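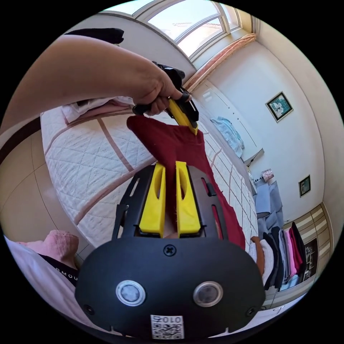
Über uns

Wer bei uns anfängt, legt erst einmal Wäsche zusammen. Das klingt nach einer Strafe, gehört aber zu den schönsten Vormittagen, die man in unserer Firma verbringen kann, und fast alle Kolleginnen und Kollegen erzählen gern davon -- vor allem davon, wie lange man mit zwei Handgreifern an einem einzigen Kopfkissenbezug sitzen kann, bevor er so liegt, wie man ihn haben wollte.

Wir heißen Skidari und sammeln Beispiele. Genauer gesagt sammeln wir Aufnahmen von ganz gewöhnlichen Handgriffen im Haushalt, aus denen lernende Systeme später ableiten sollen, wie man ein Handtuch an der Kante fasst, wie man eine Hose glattzieht oder einen Stapel Pullover in ein Regal schiebt, ohne dass der unterste herausrutscht. Gefaltet, gezogen und geschoben wird dabei von Menschen, mit Greifern in der Hand, und zwar dort, wo Wäsche nun einmal liegt: in Schlafzimmern, Fluren und Waschküchen.

Gegründet hat die Firma Selim Türkmen, der vorher lange in der Textilpflege gearbeitet hat und bis heute schneller ein Spannbettlaken zusammenlegt als wir alle. Am Anfang waren wir zu zweit, mit 2 Greifern, einem geliehenen Schreibtisch in Lurgate und einer Liste von Dingen, die wir gern einmal ausprobiert hätten. Am 6. Mai 2018 haben wir unsere erste vollständige Sammlung übergeben, und zur Feier des Tages gab es Kuchen im Treppenhaus, weil das Büro für alle Gäste viel zu klein war.

Heute sind wir 32 Leute, viele davon in Teilzeit, einige neben dem Studium, manche nach vielen Jahren in einem ganz anderen Beruf. Wir haben inzwischen in über 60 Wohnungen gearbeitet und freuen uns jedes Mal, wenn uns wieder jemand die Tür aufmacht. Aufgeräumt werden muss vorher übrigens nichts! Ein Zimmer, in dem gewohnt wird, ist uns lieber als ein leergeräumtes, und was auf dem Bett oder auf dem Boden liegt, darf gern dort bleiben.

Wie wir arbeiten

Ein Termin dauert meistens einen halben Tag. Wir besprechen zuerst, welche Räume und Sachen wir benutzen dürfen, und halten das schriftlich fest. Dann wird gefaltet, gehängt, gestapelt und wieder von vorn begonnen, immer mit kleinen Änderungen -- mal von links, mal von rechts, mal mit dem schweren Frottee, mal mit dem dünnen T-Shirt, das sich an allem festhält. Misslungene Versuche löschen wir nicht einfach. Sie werden gekennzeichnet und getrennt abgelegt, denn auch ein verrutschter Ärmel kann einem System etwas beibringen.

Jede Aufnahme wird anschließend mit Ciro durchgesehen, unserem eigenen Programm zum Sichten und Beschriften. Erkennbare Gesichter, Briefe oder Familienfotos machen wir dort unkenntlich, und auf Wunsch bekommen die Gastgeber alles zu sehen, bevor es unser Haus verlässt.

Unsere größte laufende Sammlung heißt Yüksel und ist ganz den weichen Stoffen gewidmet. Sie soll bis Januar 1,000 beschriftete Abläufe umfassen.

Wenn Sie uns für einen halben Tag in Ihre Wohnung lassen oder selbst mitfalten möchten, schreiben Sie uns über das Kontaktformular oder kommen Sie in Lurgate vorbei. Klingeln Sie bitte zweimal, die Werkstatt liegt nach hinten hinaus.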